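Suture practice bench, end-of-session check
Room 717, Inthanon building
Date: 4/12/18
Checked by: Uthai Chuensuk

1. Bench wiped down and dry. OK.
2. Sharps bin below the fill line. OK, but the lid is stiff. Replacement asked for in April, still not here.
3. Needles counted out and counted back. OK.
4. Tissue pads logged and bagged after use. One bag had no label. Label added.
5. Overhead lamp. Flickers for the first minute, then settles. Reported to Gulen.

Comments on stitching: knots should sit to one side of the incision and the edges should meet without gaping. Tails are to be cut short, but not so short that the knot can slip.

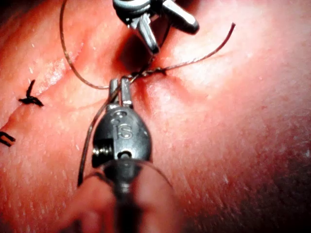 How long can a tissue pad stay out of the fridge?
Keep it to 30 minutes on the bench, then bag it, even if there is room left for more stitches.

6. Fridge log filled in. Two lines missing from the morning. Initials needed from whoever opened up.
7. Saline, 1000 ml bottle. Opened today, date written on the cap. OK.
8. Gloves. Medium nearly out. Order placed with Jallen.
9. Instruments rinsed and laid out on the drying mat. OK.
10. Floor under the bench. Thread ends swept up, one patch still sticky by the sink. Needs mopping before the next group.

Next check due after the next session. Leave this sheet in the tray by the door.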